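News from the Flukex bench
September | By the Flukex project desk
Print this page | E-mail to a friend
4 comments | 13 shares

I promised in the last issue that I'd stop moaning about the simulator and tell you what we've been doing with it, so here goes. Since the spring I've been trying to teach an arm to put one small block next to another small block. That's it, that's the whole job! My mum could do it with her eyes shut (she's told me so more than once). The arm, on the other hand, has needed rather a lot of help, and the help is what I want to write about, as a few of you asked after the open evening at Kandmont.

The way we used to do it was to give the program one long recording of somebody steering the arm through the job and let it copy the lot. It copied beautifully as long as everything started in exactly the same spot. Shift a block by a thumb's width and off it went, closing its fingers on thin air, very pleased with itself.

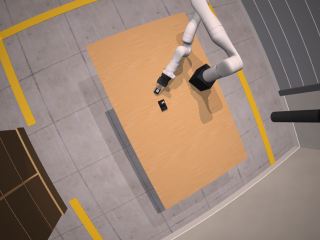 Flukex does it the other way round. We chop each recording into short pieces, a reach, a grip, a lift, a set-down, and then we throw away where things were on the table and keep only where they were compared with each other. So the program never learns "go to the far corner", it learns "go to just beside that one". With two blocks as close together as these, and as alike in size, that matters a great deal, as the old method was forever muddling which one it was meant to be fetching. Then we shuffle the blocks about, stitch the pieces back together to suit the new layout, and let the simulated arm have a go. If it manages, we keep the attempt as a fresh recording. If it doesn't, into the bin.

The lovely part is how little steering we have to do ourselves. We started with 17 recordings made by hand, which was one long afternoon and a packet of ginger nuts, and left the computer running overnight. By the time I came in with my tea it had kept 1066 good ones. I did check them, or a fair few of them, because I didn't quite believe it. Some are a bit odd to watch (there's a wobble at the top of the lift that I think came from me and my bad wrist, copied faithfully over and over, which was humbling) but the blocks do end up where they should.

After that we trained the same little network twice, first on our original 17 and then on 1000 of the new lot, to keep the sums tidy. The first one was hopeless as soon as we moved anything. The second coped with most of the layouts we tried. I'm being vague about the scores on purpose. We're still arguing over what counts as a success when a block lands in the right place but crooked, and I'd sooner give you a proper table next time than a number I have to take back.

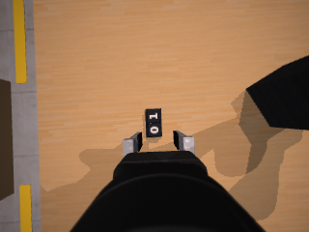 Where it still comes unstuck is turning. If a block needs twisting before it's set down, the pieces don't join up neatly and the wrist tries to make up the difference in one great lurch. We've tried slowing down the joins, which helps a bit, and adding a pause before the grip, which made it worse, and I still don't know why. If you've met this one before, please do write in!

We also need to talk about views. At first the network had only the one from high up and off to the side, and it was a bit hit and miss over the last stretch, when the arm itself tends to get in the way. Adding a second view, straight down and much nearer the fingers, made a real difference to the grips. It made training a good deal slower too, and the old machine under my desk now sounds like a hairdryer. Brivix have very kindly offered us time on theirs from next month, so I may get my warm ankles back to normal.

What I haven't done yet is try any of it on a real arm. Everything so far has happened inside the computer, where blocks don't slide on dust and the light never changes, so please don't go telling people we've cracked it. The plan is to take the trained network over to the Figueiredo workshop once they've finished rewiring, and see how badly it goes. I'm expecting the first week to be all dropped blocks.

The recordings will go up on the members' page when I've sorted out the file names, which are a disgrace. If you'd like to help me look through the binned attempts for patterns, there are plenty to go round and the ginger nuts are on me.

Share this item | Back to print version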